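Culham Rowing Club opens its training diaries to everyone

February 2021

I'm chuffed to say our winter training project with Balerent is ready to share! We've logged 1,203 sessions from 40 rowers, with stroke rate, sleep and sore backs all written down (yes, even mine).
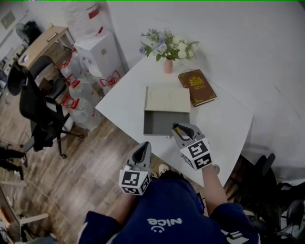 What happens next

From March, any club can ask us for the figures, free of charge. We're also after 18 juniors for a six-week trial on the Wadach stretch. Fancy it? Drop me a line at the club office.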